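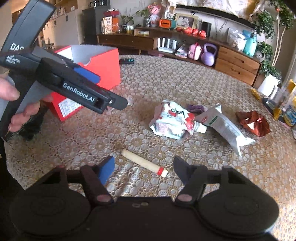

Week 9: Clock Drift Between Paired Hand-Held Grippers

Course notes, Data Collection for Manipulation
Rhodri Landeg, Plestcombe

9.1 Background

Read these notes before the lab. The fault covered here was found in the Flastesholm batch, a set of 2,000 recordings of two-handed packing in a furnished home. The operator holds one gripper in each hand and moves small packaged goods from a table or floor into a cardboard box. Each gripper logs its own video, finger opening and pose. The two logs are joined afterwards by timestamp, and the joined recording is used to train the two-arm controller.

The join assumes that both units agree on the time. In 366 of the recordings they did not.

9.2 How the fault showed up

The first sign came from the robot. The controller, trained on the full batch, was run on the Khaemba test cell and did well on single-arm picks. On tasks where both arms worked inside the box, the second arm moved in before the first had cleared. The fingers touched on several runs and the force limit stopped the cell on one of them. A finger pad was torn. No person was inside the guarding.

The incident was first logged as a planning error. Two days went into collision margins before anyone opened the training data, and the wider margins made the arms slower without changing the order in which they moved.

9.3 Cause

Both units take their time from the host when they are paired. After that each runs on its own internal clock until it is paired again. The procedure called for pairing at the start of every session. During the Flastesholm work the units were left on through the lunch break and recording picked up again without a new pairing. By late afternoon the offset between left and right had passed the 8 ms limit.

The Breltik import script did compute the offset. It wrote a warning to the log and then merged the files anyway. The warning text was the same for a small offset and a large one, and operators had learned to skip it.

So there were three separate weak points: a pairing step with no check on it, a script that warned when it should have stopped, and a review stage that looked at each camera stream alone. A single stream from a drifting pair looks perfectly normal. The fault exists only in the relation between the two.

9.4 Reading a two-gripper recording

Box packing is a useful task for checking alignment because each gripper often comes into the other's view. When that happens, the same event can be timed twice: once in the camera of the unit doing it, and once in the camera of the unit nearby.
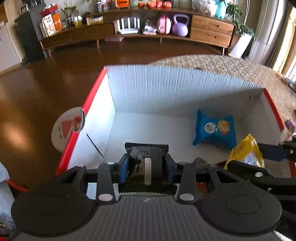

Figure 2. Black packet held between blue pads over the open box, second gripper at right.

To measure the offset by hand:

1. Find a stretch where one gripper is visible in the other's camera.
2. Pick a sharp event, such as the moment the fingers begin to open. Slow reaches are no good for this.
3. Note the time of the event in the log of the gripper that made it.
4. Note the time of the frame in which the other camera first shows it.
5. Repeat at a later point in the same recording and compare.

The result is limited by the frame interval, which is longer than the 8 ms limit. The hand method will therefore find a gross error but cannot clear a recording as good. Use the logged motion data for that — the offset estimate from matched sharp taps is much finer.

Be careful with glossy packaging. A highlight sliding over foil can be mistaken for finger motion, and a packet may spring back after the pads have let go. Time the finger, never the packet.

9.5 Changes made

The import script now rejects any pair over the limit and moves both files to a hold folder. Units drop out of recording mode if they have not been paired since the last break. Each session opens and closes with the operator tapping the two grippers together, which gives a shared event at both ends.

The 366 recordings were not thrown out. Those with a tap or other clear contact were corrected and put back. The rest stay on hold, as a constant shift cannot be assumed when the drift rate is unknown.

On the cell side, the controller is no longer allowed to bring both arms into the box at once until it has passed a run with foam dummy fingers.

9.6 For the lab

Bring your own copy of the import log. You will be given one aligned recording and one drifting one, not labelled. Work out the offset at the start and end of each, state your uncertainty, and say which unit is running slow or why you cannot tell. Hand in the working along with the result.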